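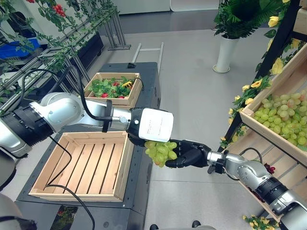 Grapes at the practice stand, with the two arms working over the table.

About Hestura

Hestura packs and displays fruit for grocery stores, hotels and the kind of small corner market where the owner still moves the peaches around by hand before opening. We started as a family produce stall with one van and a folding table, and although we have grown a good deal since then, we still think of ourselves as stall people. We like fruit to look as if somebody cared about it, and we like the people who handle it to go home without sore wrists.

Those two wishes have not always gotten along. Anyone who has spent a season filling display crates knows what it does to your shoulders by the end of April, and for a long time we simply accepted it, rotated people between tables as best we could and kept a drawer full of heat patches in the break room (the drawer is still there, and it still gets used, though we refill it less).

How the arms came to us

Five years ago our operations lead, Syahrul Krishnan, came back from visiting a packing house and asked whether we could try robot arms on the crate work. There was a long silence at that meeting. Some of our people had been with us for 20 years and had very good reasons to wonder what the question meant for them, so before we bought a single bolt we wrote down what we were willing to promise. Nobody would lose a job to the arms. Anybody whose work changed would be trained on paid time, and would keep their pay grade while they learned. The people doing the work now would help decide which parts of it should be handed over.

We have kept to that page, and a copy of it hangs by the time clock.

The project is called Muvum, after a word one of our packers' children made up for a machine that moves things, and the name stuck before anyone could suggest a more serious one. Its home is the practice stand, a room we dressed up as a market display, with wooden crates, shelving, and yellow roses and vines wound up the frames. The flowers are artificial, and so are the strawberries on the table. Customers do decorate their stands this way, and an arm that can only work on a bare table is not much help to us.

Grapes have been our hardest teacher. A bunch hangs differently every time you lift it, and a hand that holds it firmly enough for a box of crackers will hold it too firmly for fruit. Our packers spent weeks showing the engineers how they lift a bunch and how they set it down, and a lot of what they knew they had never had to put into words before. We are a bit proud of that, because it made the engineers slow down and listen.

What has changed for our people

The biggest change is in the shape of the day. Our morning shift used to begin at 5 with straight lifting until the first break. Now a packer will usually look after 2 stations, check the fruit, step in when a bunch needs a human decision, and do the finishing touches that customers notice. There is more walking and more talking – and, we should admit, more paperwork, which we are still trying to cut down.

Not everyone loved it right away. A few people missed the rhythm of the old tables, and some still choose hand packing, which remains a full part of our work and goes out to our Crăciun gift basket customers every winter. Others found they had a knack for the machines. Our training group, Andau, is led by former packers, and it is open to anyone on the payroll, including drivers and office staff who would just like to know what goes on back there. New hires spend their first days at the hand tables before they ever meet an arm, so they learn what good fruit feels like.

Come and see us

We welcome visits from growers, store owners and school groups, and we love questions, including the uncomfortable ones about jobs. Write to the front office a little ahead of time so we can find you a packer to show you around. There will be coffee, and most likely more fruit than you can carry home.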